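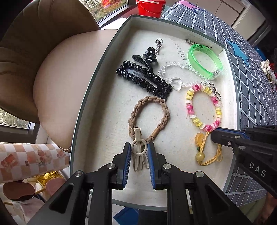
When the Grip Lets Go Late

A fault in the sorting trials at Ponberg has changed the way the laboratory handles small goods

The trouble at Ponberg began with a hair clip. On a Tuesday in May, at the end of a morning of collection, an operator closed a handheld gripper on a plastic clip, carried it across the tray and opened the fingers to let it drop. The fingers stayed shut for nearly two seconds. When they did open, the clip was already outside the tray, and the second gripper had moved in to take the next item. The two tools struck each other hard enough to crack a finger pad.

There were no injuries. The session was stopped, the tools were switched off, and Hauke Lindemann, who is responsible for safety at the site, opened a report before lunch.

Ponberg runs the trials for Girano, a company that intends to use two-armed machines to sort returned accessories: bracelets, bangles, hair ties, claw clips and key charms. People carry out the work first, with grippers held in the hand, and the recordings are used to train the arms. Goods of this kind are difficult. A beaded strand changes shape when it is lifted. A clip with long teeth can catch in the loop of a hair tie and bring the tie along with it.

The first explanation offered was operator error. Consuelo Marín, who supervises the collection staff, did not accept it. She asked for the full record of the previous week and had it reviewed by two technicians working separately. They went through 166 recordings and found the same late release in 4 of them. Three different operators had been holding the tool. In each case the delay had been short enough to pass without comment, and each recording had been marked as good.

The last point concerned the laboratory more than the collision itself. A machine trained on such recordings may learn that a pause before release is part of the task. "We would have taught the arm our own fault," Marín said. "It would have repeated it faithfully."

The cause was found in the linkage. Malte Hellwig, a mechanical engineer at Wiegand, the workshop that maintains the tools, took the damaged gripper apart and found that a pivot had worn unevenly. Under light loads the fingers opened as they should. When a thin object sat low between them, the load moved to one side and the pivot held until the spring overcame it. The wear was visible only with the arm removed. The maintenance schedule called for that inspection after roughly 1000 cycles, a figure carried over from an earlier tool used to handle boxes.

The interval has since been cut by half. Each session now begins with a release test, in which a thin clip is gripped at the tips, in the middle and at the base of the fingers, and the opening time is logged. A tool that fails at any of the three positions is withdrawn for the day.

Changes to the work itself took longer to settle. Lindemann proposed that only one gripper be allowed over the tray at a time. Till Tiedemann, who leads the training of the arms, objected that much of the task depends on both hands, particularly when items are tangled. Under the rule finally adopted, the second gripper may approach the tray but may not cross the rim until the first is open and empty, unless both are working on the same item. Operators call out the release aloud. Several found this awkward at first, and one asked to be moved to other duties.

The affected recordings have been set aside and will not be used for training. Girano was informed in writing and agreed to a short delay in delivery. A second site at Uddale, which uses tools from the same batch, inspected its own grippers and withdrew one of them.

There remains some disagreement over what should be reported. Until May, Ponberg required a written notice only when equipment was damaged or a person was hurt. Lindemann would now include any release that takes longer than the operator expects, however slight. Tiedemann regards the wording as too loose and would prefer a fixed limit measured by the tool. For the present both methods are in use, and the notices are read at the start of each shift.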